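Ticket 1802
Šimkus Keys & Locks, Gusanbridge, online help desk
Subject: replacement keys go in but won't turn all the way
Status: closed by customer

Monday, 8.10am
Morning! I ordered a pair of replacement keys from you for the padlock on my garden store at Cullholm, using the code stamped on the old key (283, nice and clear, I read it with a magnifying glass and everything). They turned up on Saturday, very quick, thank you. Both slide in fine. Both turn a tiny bit and then stop dead. My old key still works, but it's bent and I'm frightened of it snapping off with the mower on the wrong side of the door.

Things I've tried so far:
Wiggling. Lots of wiggling.
Pulling the key out by a hair before turning. Slightly better, still no good.
Squirting in the oil I use on my bike chain.
Taking the lock indoors overnight in case it was the damp.

Monday, 11.45am (reply from the help desk)
Sorry to hear that. Please don't add any more oil, as it holds on to grit and gums up the pins. Could you wash it through with a proper lock cleaner, let it dry, and then use a little graphite? Please also check that the old key and a new one match when held together against a window. If the cuts look the same height, the lock is the likely cause.

Monday, 6.30pm
Right, done the window test (well, the kitchen lamp, it's gone grey out). The first four cuts look the same to me and then the one nearest the tip is a touch higher on the new keys. Only a touch! My old one is worn smooth all over though, so it may just be that mine has been filed down by years of use. I bought it second-hand with the store and haven't a clue how old it is.

No graphite in the house and the shop's shut. I did have a go with a soft pencil, which somebody on a forum swears by. All I've got to show for it is grey fingers. 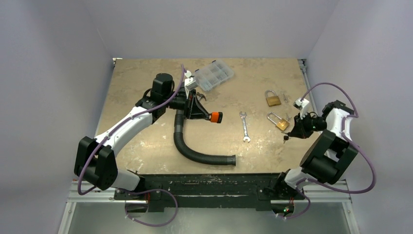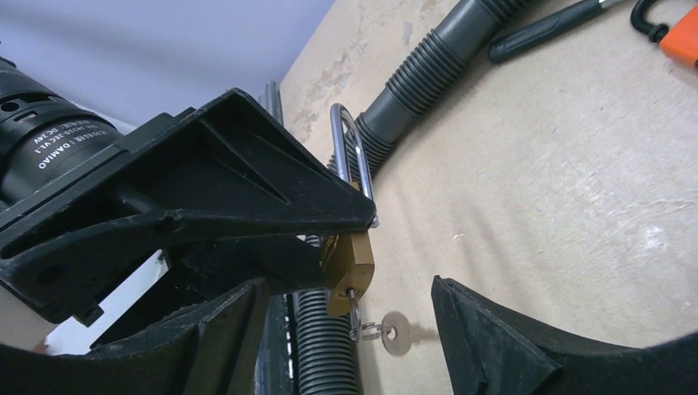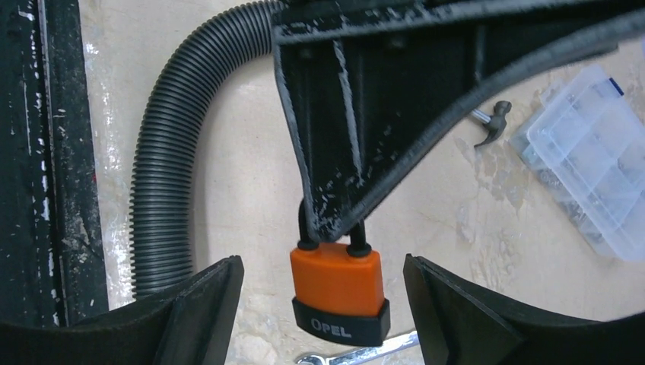
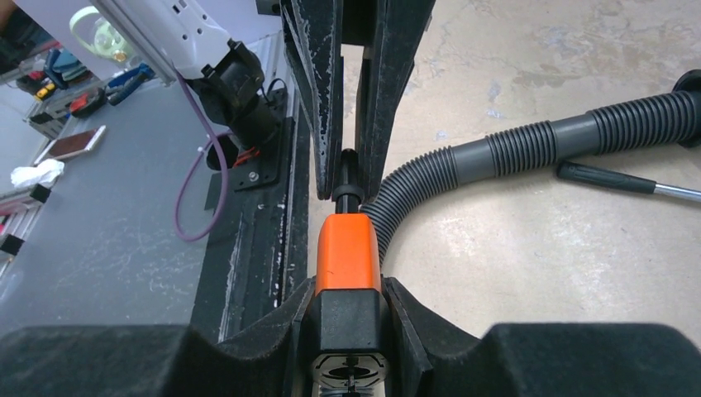

4 attachments. The brass padlock is in the second, the orange one in the third.

Next day, 9.20am (reply from the help desk)
Thank you, the note on the tip cut is helpful. Code 283 was used on two ranges, and the older Leltska range has a lower cut at the tip. We probably cut yours to the newer one. We'll send a fresh pair free of charge. Please keep the first pair for now.

Next day, 1.05pm
Oh brilliant, that makes me feel less daft. Could you put a note by the code box on the order page? There's a box for the number and nothing at all asking which range, and I'd have happily gone and looked. Also the order page logs you out if you stop to make a cup of tea, so I had to type my address in twice. Separate moan, I know.

Got the cleaner and the graphite while I was in town. What came out of that lock was the colour of gravy.

Friday, 5.50pm
New keys came this morning. First one turned straight away, second one a bit stiff and then fine after I'd gone back and forth with it 6 times or so. Tried them on the store with the door pulled to and with it hanging loose, and they work both ways. The bent one has gone in the drawer.

I'm closing this from my end. Do you want the first pair posted back, or can I bin them?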